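Why do doors creak?

I love a creaky door. Ours at home sounds like a grumpy goose, and it's always loudest at bedtime when I'm creeping down for a biscuit!

A door hangs on hinges. Each hinge has a metal pin, and bits of metal turn round it when you push. If they get dry or rusty, they don't slide smoothly. They stick, then slip, then stick again, lots of times a second. That makes the metal shake, and the door shakes with it.
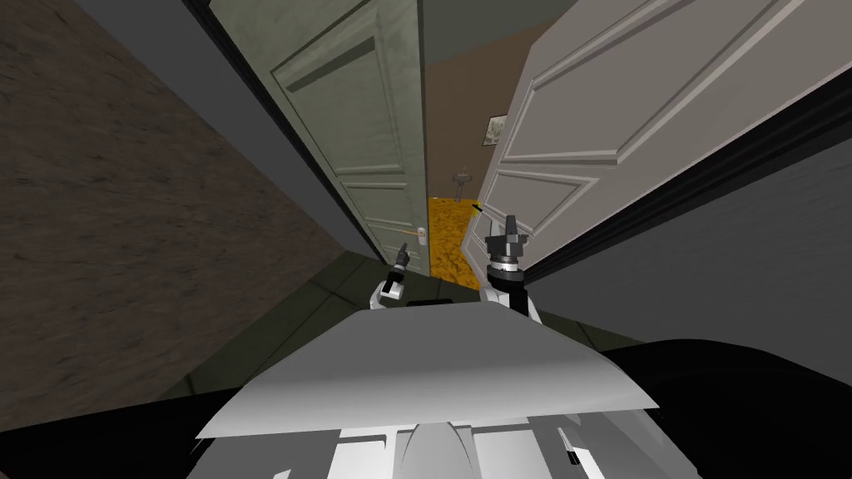 Two panel doors, one green and one white.

A big flat door is brilliant at pushing air about, so a tiny shake turns into a great long groan (a bit like the wooden body of a guitar). Shake something 125 times a second and you get a low hum. Try 1,000 and it's more of a squeak.

Next time you hear one, open it really slowly and listen to the note change.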